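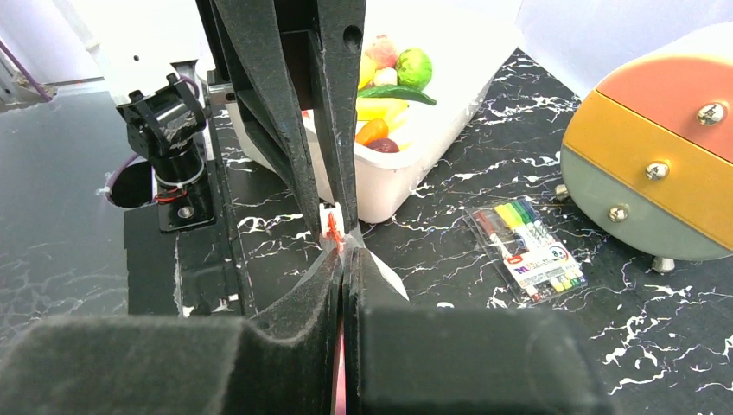 Posted by Jitendra Awasthi in Arms, Grippers and Motion, 16 March 2025

Two-arm handover keeps crumpling thin plastic, what would you change first?

Hello all, long-time reader and very occasional poster, and please forgive the length of this. I've been building a pair of small arms at the shared workshop in Clesdale on and off since last June, and I've reached the stage where they do nearly everything I hoped for when I started, apart from the one job I really wanted them to do (of course).

The job is a handover. One arm picks up something light, brings it to the middle of the table, the other arm comes in and takes hold, the first lets go. With the toy fruit and veg it's lovely to watch. The carrot, the banana, the aubergine, even the garlic bulb, which is tiny, all go across without a fuss. Then I try a thin sheet of translucent plastic and it turns into a crumpled little knot between the fingertips, with one corner poking out and the rest folded up on itself. The view I've put up is from the wrist of the arm doing the holding, looking past its own fingers at the other arm coming down. The small red and white piece is at the same spot, right where all four fingertips come together, and I'm never quite sure which gripper has got it.

Some details, as I know somebody will ask. The fingers on the holding arm are thick and blocky with a black padded covering, a felt sort of stuff I ordered from Jandivska and stuck on myself. The other arm has longer fingers that taper down, and I haven't padded those in the same way. The servos are Guerreiro ones all round. Everything is run from an Akivik board, and the closing position for the holding gripper is set at 3012, a number I arrived at by fiddling with it until the carrot stopped falling out. The grippers open to 62 mm. I've got the holding force limited in software to what I believe is 300 grams at the tip, measured very crudely by pinching the kitchen scales, so please don't hold me to it!

What I've tried so far: closing more slowly (helped a bit, I think), coming in from higher up (made it worse), and letting the first arm go a little earlier (plastic ended up on the table). I've also had a go at teaching it by hand, moving the arms through the handover myself and playing it back, and that comes out right perhaps one time in four, on a good day.

So my question is really where to put my effort. Is it the pads, the shape of the fingers, the settings, or the path the second arm takes? I only get Sunday afternoons and the odd evening and I'd rather not rebuild both grippers if it's a numbers problem. And one more while I'm here: I'd like the arms to pull open the little drawers on the right after this, the ones with round knobs, so anything I do to the fingers mustn't make them useless for that.

Many thanks in advance, and thank you as well to whoever wrote the old thread about cable strain at the wrist, it saved me a great deal of swearing.

Jitendra

wrenfield

Hello Jitendra, what a nice-looking pair of arms, and well done for getting the garlic across. I had a similar thing on my bench for most of a winter (mine was bread bags, and my arms were a good deal uglier than yours) so I'll tell you what I'd do, in the order I'd do it, and you can ignore whichever bits don't suit.

First, leave the hardware alone for one afternoon and look at that closing position. You set 3012 using the carrot. A carrot stops the fingers. The servo gets to the carrot, can't go any further, and sits there pushing, and from the outside it looks like a good firm grip. A sheet of plastic doesn't stop anything. The fingers carry on until the two pads meet, and with thick soft pads they don't meet all at once, they meet at whichever bit sticks out most and then squash together from there. While they squash they drag the plastic along with them. That's where a lot of your crumple is coming from, I'd bet my tea on it.

So make yourself a second closing position just for thin things. Put the sheet in by hand, flat, and creep the fingers in a few counts at a time until you can feel it being held when you tug the corner. Write that number down. It'll be different for each gripper, don't copy it across from one to the other as I did, I lost a whole evening to that.

Second, think about where the two grippers take hold. In your view all the fingertips are after the same little patch. With a banana it doesn't matter much, there's plenty of banana. With a sheet, the second gripper has to have its own bit of plastic to hold, and it has to be a bit the first one isn't already bunching up. I'd have the holding arm take one corner and let the sheet hang, then bring the second arm in from the side a good few centimetres lower down. It'll look far too low when you first try it. Go lower than feels sensible and then come back up a little.

Third, once the second gripper has closed, have it move away by a very small amount before the first one opens. I mean only enough to take up the slack. If the plastic goes a bit taut, both have got it, and you can let go with the first. If your board lets you read the servo load you can have it check that by itself, but I never bothered and just watched.

About the felt: keep it for now. It's grippy on fruit and I should think it'll be kind to your drawer knobs too. The trouble with it on plastic is that the surface goes fuzzy, and then the sheet can slide about on the fuzz while the fingers are closing. If you've tried all of the above and it still slips, stick a narrow strip of thin rubber across the very tips, on top of the felt, and leave the rest as it is. Bicycle inner tube is perfectly good. Wipe it with a damp cloth first or the powder off the tube gets everywhere, ask me how I know.

Do let us know how you get on, I'd love to hear about the drawers!

dunlin_and_co

just get suction cups, much easier for plastic. I had a cheap pump off an old project and it picked up everything I pointed it at

Maud in the shed

I wouldn't go to suction myself, with knobs to pull afterwards and creased plastic to pick up. A small cup wants something fairly smooth to sit on, and one good fold across the rim and you've lost it. Lovely for cardboard, mind you.

I agree with nearly everything wrenfield says and only want to add a couple of things about testing, as I think you may be making it hard for yourself. You've got a very full table there. Bin of veg behind, pens to one side, drawers to the other, and the grippers working in the bit that's left. I like a busy table too, but while you're sorting out one movement I'd clear all of that off and put it back once the movement works. You'll be much freer to bring the second arm in low from the side, for one thing, and you won't be forever worrying about clouting the cabinet with an elbow. (If you do clear it, stick a bit of tape down at each corner of the bin and the drawers first so they go back in the same place. I say this with feeling.)

The other thing is the black top. See-through plastic on black with pale veins running all over it is hard going for my eyes, never mind a wrist camera. If you're only playing back recorded movements it makes no odds. If you ever want the arms to find the sheet for themselves, lay a plain mat down under the working area. I use the back of an old roll of lining paper, matt side up, and change it when it gets mucky.

And do your playback runs in decent batches. One in four sounds like a proper figure but over a handful of tries it could be nearly anything. I do up to 100 in a sitting with the radio on and put a pencil mark down for each, good on the left, bad on the right, and a little letter for how it went wrong: S for slipped, C for crumpled, D for dropped. After a while you'll see that one of the letters is winning, and that's the one to go after. Change one thing, do the batch again. It's slow but it's quite companionable with a flask of tea, and on a shared bench you'll find people wander over and start keeping score for you.

On the drawers, I'd start with the middle one. On yours the knob is in the middle of the front, so you can pull it straight. The bottom one has its knob over at the left, and I'd expect the drawer to want to twist and stick if you hurry it. Come back to that one when you've had some success and are feeling strong.

Jitendra Awasthi

Thank you all so much, this is far more than I hoped for. I've gone through wrenfield's list and copied it on to a card for the bench. Had a quick hour this evening and did only the first thing, the separate closing position, creeping in a few counts at a time, and the number I ended up with for the felt fingers is a long way off what I'd been using. I haven't done the other gripper yet, nor a proper batch of runs, so I won't make any claims.

Maud, the tape for the corners is a very good idea and I wish I'd read it before I moved the bin. I've got half an inner tube at home somewhere. Will report back when I've tried coming in from lower down.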